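Home | Products | Downloads | Imetti Arm | Recording Guide | Support | Contact

5 Recording examples with the wrist camera

This section explains how to record examples for the Lurkska learning module. Please read section 4 (calibration) before you start. The arm must be mounted and the emergency stop must be tested.

5.1 Before the first recording

1. Switch on the controller and wait until the status light is green.
2. Open the Kuster program on the computer and choose New Session.
3. Write the operator name and the name of the task. Use always the same name for the same task, also with the same capital letters. The program handles "Chair" and "chair" as two different tasks.
4. Clean the lens of the wrist camera with a dry cloth.
5. Check the free space on the disk. One session of 72 examples needs 6 GB.

CAUTION: Keep hair, sleeves and cables away from the joints of the arm. A second person in the work area must stay in sight of the operator during the complete recording.

5.2 Recording near furniture

Tasks at low height, for example under a seat or beside a post, are more difficult than tasks on a table. The camera comes very close to the object and sees only a part of it. Such views are wanted. The learning system has to work later with the same views, so do not delete an example only for the reason that the object is not complete in the picture.

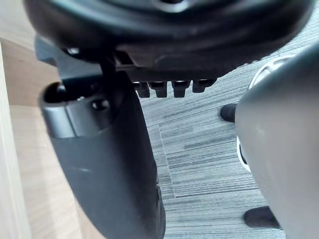
Fig. 5-2. Wrist camera view at low height, with dark post and gray socket.

In a good view of this type, the part to be worked on is not covered by the gripper. The gripper itself may be visible at the side and it may be out of focus. Shoes and floor in the background are permitted.

1. Move the arm by hand to the start position.
2. Press Record and wait for the short tone.
3. Guide the gripper slowly to the target. Do not stop for a long time on the way.
4. When the task is finished, press Record again.
5. Mark the example as Good or Failed. Failed examples are also stored, in a separate folder.

NOTE: Change the start position a little after each example. If all examples start from the same point, the system learns only this one way.

5.3 Error messages

2000 Camera not found. Check the plug at the wrist, then restart Kuster.
2451 Example too short. The recording was stopped before the arm has moved. Record again.

If the message comes again, send the log file to Theresia Schnyder at the Fondano service office.

Text revised 2018-04-20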